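Typing up my mother-in-law's soup notebook

I started in March and I'm now on page 41. The notebook has 70 pages, and most of them are soup. Vija Rimkutė kept it for years in her kitchen in Tanddale, and she wrote for herself, so a lot of it reads like "beets, the usual way, then wait."

My rule is to type what she wrote first and put my guesses underneath in brackets. Laine, my wife, reads the pages after supper and fixes the words I get wrong. We lost a whole evening to one line about sour cream. 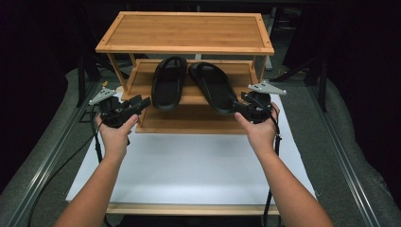
The cold beet soup

I have made this one 3 times now. The notebook asks for kefir, cooked beets, cucumber, dill, green onion and "enough" salt. No amounts. My first batch was too thin and the second had too much dill. For the third I grated the beets on the coarse side and left the pot in the fridge overnight, and Laine said it was close to what she remembers.

Boiled potatoes go on the side, hot, in their own bowl. Vija underlined that twice.

Sigita Bite wrote to ask if she could use pickled beets from a jar. I tried it. It works, but go easy on the salt and skip the lemon.

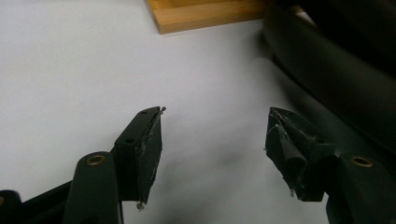
Black gripper fingers, spread open over a white surface.

There are 9 pages of barley soup next. Some of them look like the same recipe with a different kind of mushroom, and I haven't decided if I should type them all out or combine them. Refilwe Buthelezi thinks I should keep every one. I'll do the first two this week and see how much they differ.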